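Freitags wird eingekocht

Der Topf fasst 44 Liter und steht seit dem frühen Morgen auf dem Gasbrenner. Serpil Ateş rührt mit einem Holzlöffel, der so lang ist wie ihr Unterarm. Im Topf sind Linsen, Möhren, Sellerie und viel Zwiebel. Salz kommt erst zum Schluss hinein. »Wenn man es früher macht, verschätzt man sich«, sagt sie. »Die Suppe wird ja noch weniger.«

Die Küche von Skokanero liegt im Erdgeschoss eines ehemaligen Möbelhauses in Kestau. Vorne gibt es einen Tresen mit zwölf Plätzen, hinten wird gekocht und abgefüllt. Verkauft wird fast nur im Glas: Suppen, Schmorgemüse, Bohneneintöpfe, im Herbst auch Quittenmus. Die Kundschaft kommt nach der Arbeit vorbei und nimmt mit, was für die nächsten Abende reicht. Im November gehen in einer Woche 500 Gläser über den Tresen, im Juli sind es 210.

Elif Naz Taşdemir hat den Betrieb gegründet. Vorher kochte sie in einer Kantine und ärgerte sich über das, was abends übrig blieb. Zu Hause war es ähnlich. Nach einem Urlaub war der Kühlschrank leer, nach dem ersten Großeinkauf übervoll, und am Ende der Woche lag welker Mangold im Gemüsefach. Sie begann, an einem Tag für mehrere zu kochen. Die ersten Gläser stammten aus dem Keller ihrer Tante Müzeyyen Yüksel, ebenso das Rezept für die Auberginen, die in der Küche alle nur Soylu nennen.

Für Soylu werden die Auberginen längs geviertelt, gesalzen und nach einer halben Stunde ausgedrückt. Dann kommen sie bei starker Hitze in den Ofen, bis die Ränder dunkel sind. Tomaten, Knoblauch und etwas Granatapfelsirup schmoren getrennt. Im Kühlschrank hält sich das Gericht 3 Tage, mit Reis oder Brot reicht ein Glas für zwei.

Kimie Ikeda kam vor zwei Jahren dazu und brachte die Brühen mit. Ihre Pilzbrühe zieht über Nacht kalt und wird am Morgen nur kurz erhitzt. Das Gemüse kauft sie bei Jallo, einem Hof am Stadtrand, den Sylvain Rey führt. Er liefert, was auf dem Feld steht, auch krumme Pastinaken und geplatzten Kohl. Den Speiseplan schreibt Ikeda, wenn die Kisten ausgeladen sind.

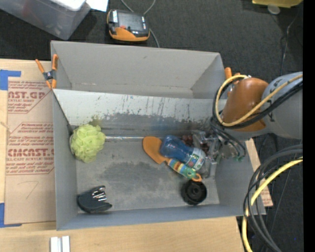
Grüner Netzschwamm im vorderen Fach einer grauen Wanne.

Am Nachmittag ist die Linsensuppe fertig. Ateş gibt Essig hinein, probiert, gibt noch einen Löffel dazu. Taşdemir stellt die Gläser bereit, Ikeda klebt Etiketten. Um fünf öffnet die Tür. Wer ein leeres Glas zurückbringt, bekommt das Pfand gleich verrechnet, und die Linsen gibt es am Tresen auch im Teller, mit Zitrone und einer Scheibe Sauerteigbrot.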